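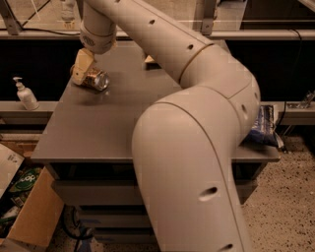
Waltraud Hubmann, commenting on an earlier draft of this section, objected that we had treated the evening puzzle and the evening walk as the same kind of activity. In her view a person who does a word puzzle alone at the kitchen table and a person who walks to the square with a neighbor are doing two different things for memory, and a study that adds up their minutes will learn little about either. We have kept the combined measure for the main analysis, as planned, and report the two separately here.

Figure 1. The tabletop setting.

4.3 Solitary and shared activities

The 332 participants in the Furnen cohort kept a daily activity diary for 15 weeks. Each page of the diary had a line for reading, puzzles and card games, music, handwork, walking, gardening, and talking with others for longer than a few minutes. Participants wrote down the time spent and whether anyone else was with them. The diary did not ask how hard the activity was, and we come back to this in Section 5.

For the present analysis an activity was counted as shared if another person was present for at least half of it. Telephone calls were counted as shared. Listening to the radio was not, even where the participant noted that a spouse was in the room, unless they also noted that they had talked. This rule was written before the diaries were opened, and it was applied by two coders who did not know the memory scores. They disagreed most often over church services and bus trips. A third coder settled these cases.

Memory was tested at the start and at the end with the delayed recall task described in Section 3. Participants heard a list of 15 everyday words, did an unrelated drawing task, and then said back as many of the words as they could. Two forms of the list were used, and the order of the forms was switched for half of the participants. Testing took place in the morning, between breakfast and lunch, because the pilot in Yin had shown lower scores after midday and we did not want the hour of testing mixed up with anything else.

Participants who spent more time on shared activities had slightly better recall at the end of the study, after taking into account age, years of schooling, hearing, and recall at the start. Time spent on solitary activities showed no clear relation to recall in either direction. The difference between the two was small. It was present in both the Furnen town sample and the outlying villages, but in the villages the estimate was less certain, as fewer people there returned complete diaries.

When walking was looked at on its own, the pattern was much the same. People who usually walked with someone did a little better than people who usually walked alone for the same length of time. We cannot say from these data that company was the cause. People whose memory is starting to slip may be invited out less often, or may stop calling on friends because following a conversation has become tiring. The study was too short to separate these explanations. Hearing may also play a part that our single question about it did not catch. Several participants who reported good hearing asked the tester to repeat the instructions.

Puzzles call for a separate remark. The Flarkier puzzle books, handed out at the first visit, were popular, and a number of diaries record little else on winter evenings. Most of this time was solitary. Participants who used the books heavily did not have better recall at the end than those who left them untouched. They did say, in the closing interview, that they enjoyed them, and many asked for a second volume. A few couples did the puzzles together, reading the clues aloud, but they were too few to be treated as a group.

The group sessions at the Rustero day center were open to all participants and ran through the fall, starting in October. Each session lasted 50 minutes and was made up of songs, a short reading, and talk about the reading. Attendance was uneven. Those who lived within walking distance came most weeks, and those who depended on a ride came when they had one. Session time was entered in the diaries under talking with others or music, depending on the participant, so it is already included in the shared total. Removing it made the relation between shared time and recall weaker without changing its direction.

Missing diary pages were handled as set out in Section 3. Weeks with fewer than four completed days were dropped, and the remaining weeks were averaged. We repeated the analysis with all weeks kept and with a stricter limit of six days. The results were similar each time. Participants who stopped keeping the diary altogether were older and had lower recall at the start, so the people left in the analysis are probably in better health than the cohort as a whole.

Hubmann's second point concerned sleep. Participants who were busy in the evening went to bed later, and some of them noted a poor night in the margin of the diary. There was no line for sleep on the page. Margin notes were typed up where they could be read, but they were not coded, and we make no use of them here. A revised diary with a line for bedtime and a line for time of waking is now being tried out in Yin.

4.4 Mood

Mood was measured at both visits with a short questionnaire filled in by the participant, or read aloud by the tester where eyesight made this necessary. Scores changed little between visits.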